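3.2 Collecting the bin-bag demonstrations

All demonstrations were given by remote control, one operator per session, both arms at once. The operator (B. Bravo for most of the set) moves a pair of leader arms and the robot follows. No scripted motions anywhere. Task is the everyday one: handle a black bag with two grippers, open it, fit it to a small bucket. Thin plastic is awkward. It folds, sticks to itself, slips out of the fingers, and the operator can't feel any of this through the leader arms.

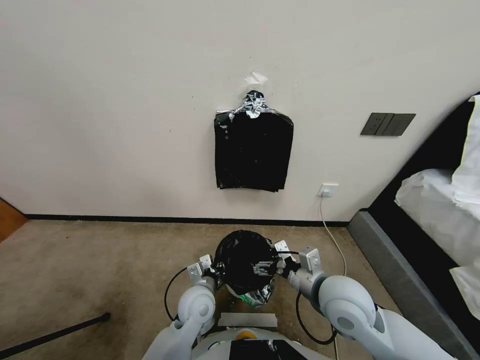
We kept 90 demonstrations for training and held back 16 for testing. Runs with a lost connection were thrown out, runs with a clumsy grasp were not. The Simenden controller logs joint positions and gripper opening together with the head view; no force readings. Early sessions were slow, mostly becuase the operator waited after each grasp to check the hold by eye. Those pauses are a problem later on, the policy learns to wait too. We trimmed the longest ones by hand.

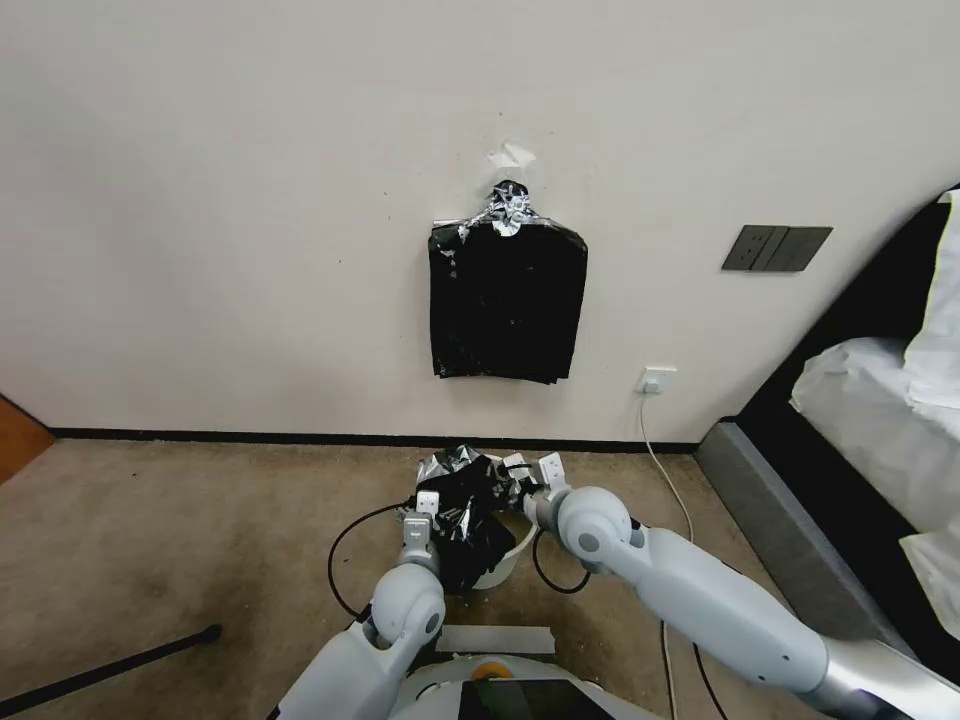
Bags differ in how they crease, so the starting shape was never reset to a fixed pose. Lighting also left alone. Compared with the Stunwood set, which was recorded by guiding the arms by hand, our motions are less smooth but the operators body never blocks the view.

Figure 4. Work with both arms during the bag task, from the head of the robot. A white bucket stands on the carpet below the bag.
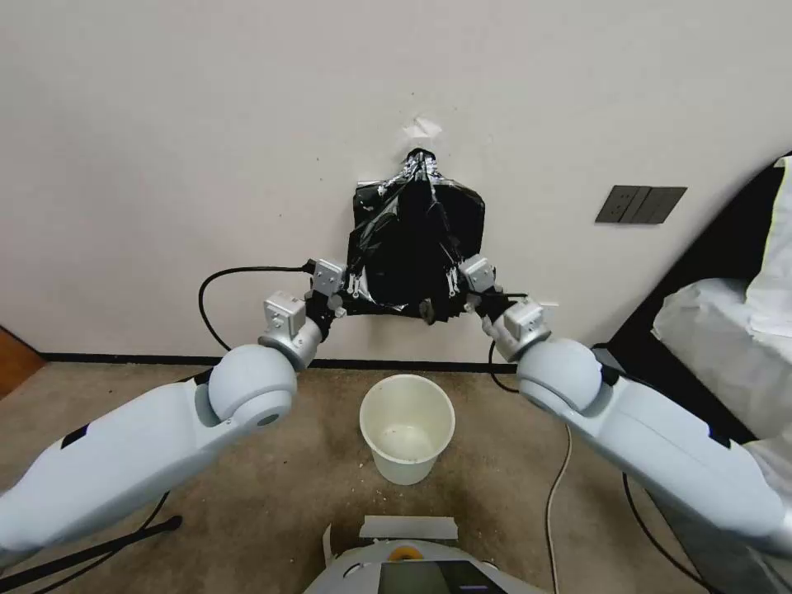

Why not guide the arms by hand for this task as well? One person would have to move two arms and two grippers at the same time, and in our April trials that was too much for a single operator.

Training details follow in 3.3.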